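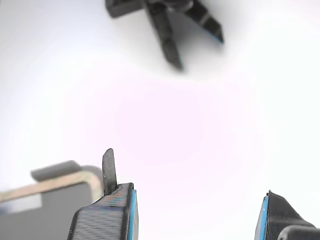 Zellerwood Shared Workshop
Evening course: Build a Small Arm
Session 4 notes: fingers, pads and first grip
Lorna MacBrayne

What you should have by now
The base is bolted down, the wrist turns freely and the servo cable is clipped clear of the elbow. If your wrist still binds, fix that before you start on the fingers. The spare bearings are in the Neteck drawer.

1. Printing the fingers
Print both fingers from the Lis file, standing up. The layers then run across the finger and leave fine ridges on the outside. Leave the ridges alone there. Sand only the inner face, where the pad goes. Start with 280 grit and finish with 400.

Plan on one evening for the pair. The printer by the window is booked on Tuesday.

2. Fitting the pads
Cut two strips of pad material to the length of the inner face. Wipe the face with alcohol and let it dry, then press the strip on from the bottom up. Trim the top flush with a sharp blade. A strip that stands proud will peel the first time it drags on the table.

The two pads must face each other squarely. Close the fingers on a sheet of paper and pull. If the paper slips at one end, loosen the finger screws, close the grip again and tighten with the fingers shut.

3. Setting the travel
Open the Urnness controller page and set the limits in this order:
Closed: pads touching, servo quiet.
Open: 75 mm between pads.
Speed: 2000 ms for full travel. Keep it slow until session 6.

A servo that hums when closed is pushing against the stop. Back the closed limit off one step at a time until the hum goes away.

4. Before you leave
Power off at the bench switch, with the grip half open. Write your limits on the tape on your base, as the controller loses them if someone else loads a profile.

For next time
Bring one light object with flat sides and one with round sides. Read the section on homing in the course folder, pages 3 to 5. We start with the wrist camera mount, so bring your small hex keys too.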